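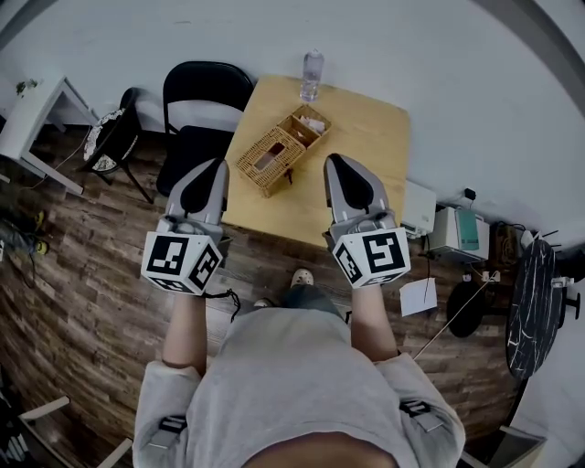
Can bacteria in the soil really keep a battery charged?
They can push a tiny current into a circuit, and if you wait long enough that current will top up a very small storage device. Whether you'd want to call the result a charged battery depends on how patient you are and what you plan to run off it.

I've been chewing on this since I read a write-up about a mud-powered sensor kit called the Anano, which is supposed to sit in a wet field for years and report moisture readings without anyone touching it. The headline said it "runs on dirt." I have a long memory for headlines like that. Before dirt it was sweat, and before sweat it was the vibration of passing trucks.

The basic science is fine. Certain microbes, when they eat organic matter, have electrons left over and need a place to dump them. Bury one electrode in the muck where there's no oxygen, put another up top where there is, connect the two, and the electrons will take the wire. People have been doing this in jars for a long time. My complaint is with what happens between the jar and the press release.

Take the test plot at Flamthorpe. The write-up says the unit sent 3,679 readings over the season. Sounds like a lot! Then you go looking for how many it was meant to send, and there's no number. You look for how many came in during the dry stretch, and there's no number for that either. What you do get is a peak voltage of 680 millivolts, and a voltage by itself tells me close to nothing. I want to know the voltage with a load on it. I want the power, averaged over the whole season, with the bad weeks left in.

I wrote to Irina Voicu, who used to work on sediment cells and puts up with my emails. She pointed out something I had missed, that the 680 was measured with the circuit open. With the radio's circuit attached, a figure buried in the supplement drops to 608 and that's the best of 6 units. She didn't say what the worst one did, and the supplement doesn't either. (She also told me I was being too hard on them, and that open-circuit numbers are normal to report. Fine. Report them second.)

Then there's the question of what the thing is competing with. A lithium coin cell costs very little and will run a slow radio for years in a sealed box. You don't have to dig a hole for it. It doesn't care if the ground dries out, which soil microbes very much do. The usual answer is that batteries are bad to leave lying in fields, and I agree, but the Anano has a circuit board, a plastic case and a storage capacitor, so somebody still has to go out and pick it up.

Where I might be persuaded is underwater. Marine mud stays wet, stays put, and swapping a battery on the seafloor is a miserable and expensive job. Luminița Roman left a comment on my May post saying the Haltasau group has had cells down in an estuary for longer than any of the field trials, and that they publish the dull weeks along with the good ones. I've asked for a link. If the averages hold up I'll say so here, and I'll even try to be gracious about it.

For now my own moisture probe out back is staying on its coin cell.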